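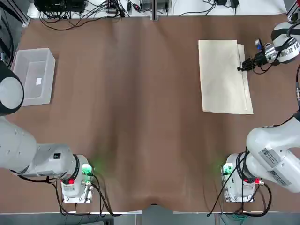 A reader wrote after my last column to say that the table covering under a pair of arms is a cosmetic choice, and that I should spend my time on the controllers. I read the note twice and then spent most of this review on the covering anyway.

What I had on loan was the Farkumen two-arm bench kit: plates, cable sleeves, a roll of brown surface sheet and a setup booklet that runs 31 pages. The arms are not included. It sells for $518, and the seller says one person can go from bare table to working cell in an afternoon. It took me two.

Mounting plates

Good, mostly. They're flat and the holes line up. The booklet wants them close to the front edge so the arms get the full depth of the table, and I went along with that. The price you pay is at the back of your own legs. Every cable from both bases goes over the front edge and down to the floor, right where a person stands to load parts. Farkumen's drawing shows the cables as two tidy dotted lines. Mine hang in loops. The sleeves in the box are too short to reach the floor from a standard bench, and I ended up buying longer ones from Pemgate.

If your arms have a button or a connector low on the base, check that you can still get a hand to it once the cables are in. The booklet skips this. Check it with the arms folded, then again with them stretched out, and do it before you tighten anything.

Surface sheet

Now for my reader. The sheet is supposed to lie flat "with no further attention." It lies flat in the middle of a table. Along the front edge it wants support all the way out, and if there's a gap underneath it will sag and pucker. A fingertip that comes down to a taught height doesn't know about the dip. I shimmed mine with cardboard, taught the low points over again, and checked them each morning for a week. By then I had moved two of them.

Wrinkles matter less than I feared for boxes and bins. With thin stuff like paper I'd want the sheet pulled tight, or no sheet at all. The older Arside kit came with a rigid board, ugly and heavy, and I never had to think about it.

Upkeep

The booklet asks for a bolt check every 2,000 cycles. I did it at the end of each day and found one plate bolt a little loose on the second day, then nothing. There's a page on wiping down gripper fingers that could have been a sentence. There is no page on the back of the table, where the small boxes and power leads pile up, and that is where I lost 35 minutes looking for a plug I had knocked out myself.

Would I buy it?

For the plates, maybe, if they sold them alone. They don't. Bergeron has a plate-only set that I haven't tried, so I won't recommend it. If you already own the Farkumen kit, keep the plates, measure your cable drop before ordering sleeves, and put something stiff under the front edge of that sheet.

Loan kit returned May 1, 2025, minus the cardboard.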